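Shared Study Space and Noise in the Dravlow Building
Final report, Introduction to Survey Methods
Soon-im Min, Babak Jalali, Sumaiya Bhuiyan
May 24, 2020

1. Background

The Dravlow building opened its ground floor to all students in September. Before that it was used only for evening classes. Our group wanted to know whether students who work there are bothered by noise, and whether noise affects how long they stay.

2. Method

We sent a short form to the 2000 students on the department mailing list and left it open for two weeks. We got 77 replies. Two were blank, so the results use 75. We also asked Tahmineh Shokri at the front desk about complaints she had received.

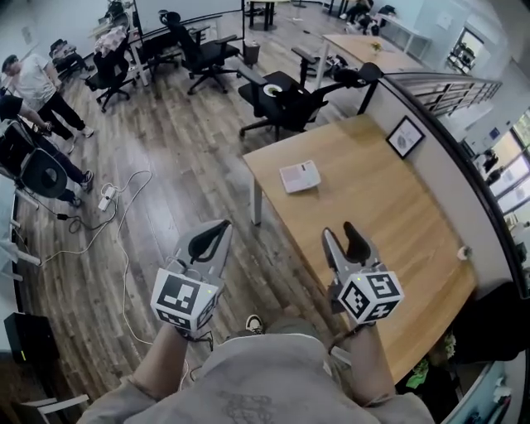 Figure 1. Table with a light wood top and white metal leg, next to a partition wall.

3. Results

Most people who answered said talking was the main problem. Chairs being dragged came second. Students who came with a friend rated the noise lower than students who came alone, even at the same time of day. Several wrote that they leave before lunch and go to the library instead.

Tahmineh told us that nearly all complaints were about phone calls. She did not keep a written record, so we could not compare this with our form.

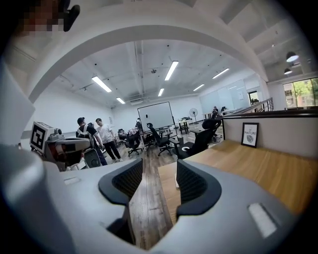
Figure 2. Wooden floor and the edge of a wooden counter.

4. Limits

The reply rate was low, and people who dislike noise may have been more likely to answer. We did not measure sound levels. Our instructor, Rüdiger Sperling, suggested borrowing a meter, but we ran out of time.

5. Suggestions

Felt pads on the chair legs would be cheap to try first. Phone calls could be moved to the hallway with a sign by the door.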